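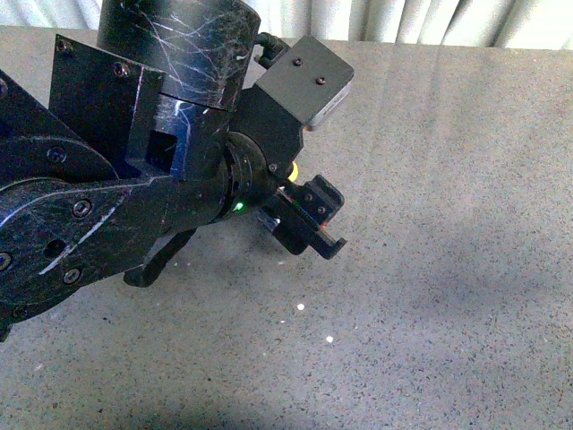
Cleltstead Robotics Club — Bench Rules Wiki

Clear-bench rule

The clear-bench rule is the oldest rule we have at Cleltstead, and I've been the one looking after this article since Mirko Cattaneo handed it to me, so if something reads oddly that's probably me. In short, an arm doesn't start a job until the work surface in its reach holds what the job sheet says and nothing more. It applies to every arm in the club, big or small, and to anyone running one, including people who have been here forever (especially them!).

Where it came from

Mirko wrote the first version in June, after a long Thursday evening of failed picks on the old Testa arm. It was one page and it was mostly about screws. I still have it, and I still like it better than some of the later ones. The current text is version 8, and it grew up alongside our other two rules, the soft stop rule and the cable rule, which have their own pages.

People sometimes ask me if we copied it from a published standard. We didn't. There are proper safety standards for industrial robots and you should read them if you work with industrial robots, but they're written for cells with fences and interlocks and trained staff. Ours is a house rule for benchtop arms, and it sits underneath all that. Please don't wave it at a safety inspector.

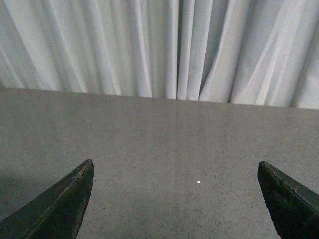

What counts as clear is the part we argue over the most. The rule says the sheet decides, so a bench with five parts on it can be clear if the sheet lists five parts. Dust is where it gets murky. A tiny white dot on gray speckled stuff, sitting out there between two open fingers, might be a crumb of something or it might just be a bit of shine, and I can't tell you which by looking from the gripper's side. The rule says wipe it and look again. If it's still there in the same place after a wipe, it's part of the table and you carry on. Marco's Law, as the newer members call it, is a different thing and only covers tape residue.

Fingertips get checked at the same time. We let worn edges go as long as the two tips still meet properly when closed. Chips that change where the part sits mean new tips, and you write the swap in the log. The log is up to 349 entries now and I'd say a good half of them are tips.

Doing the check

You do it from two places, standing at the bench and then from whatever camera the arm is going to use. Those two views disagree more than you'd think. Shadows are the usual culprit, and the arm's own shadow is the worst of the lot, because it moves when the arm moves.

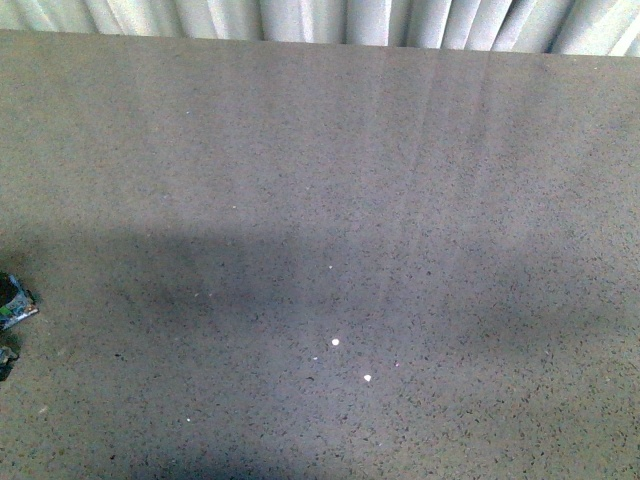

So the check gets done twice, once with the arm parked and once with it at the first waypoint. If the shadow falls over the pick spot at the waypoint, shift the lamp or shift the spot, and note it on the sheet. I know it's tedious. Irnus, the little script we use for job sheets, won't open the run button until both boxes are ticked, and yes, you can tick them without looking, and no, please don't.

Things set aside also count. If you've moved parts out of the way they have to be outside the reach circle or listed on the sheet as parked. A part at the edge of the table feels out of the way right up to the moment a finger swings past it.

Holding and letting go

This section was added with version 6. Once the gripper has something in it, the clear area is measured from the bottom of the part and no longer from the fingertips. 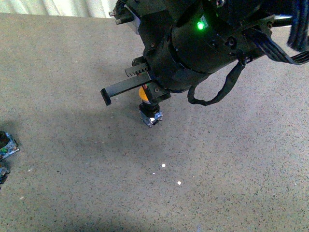 Tall parts eat up your clearance fast, and switches with a contact block on the back are the classic case. Go by the lowest point of the part when you set the travel height. Our default is 56 millimeters between that point and the surface, and you can go lower for the final placement only, at slow speed. Loose cable on the arm gets the same treatment — if a loop can hang lower than the part, the loop is what you measure from.

If a part slips, stop the arm, leave the part where it landed, and start the check over from the top. Don't reach in while it's powered.

Exceptions

Sorting jobs are exempt from the listing part, for obvious reasons, but still need the wipe. The Tutura arm has its own sheet, number 109, since its reach circle goes past the edge of the table. Calibration runs with an empty gripper need one check instead of two.

See also: Soft stop rule; Cable rule; Job sheets in Irnus; Fingertip log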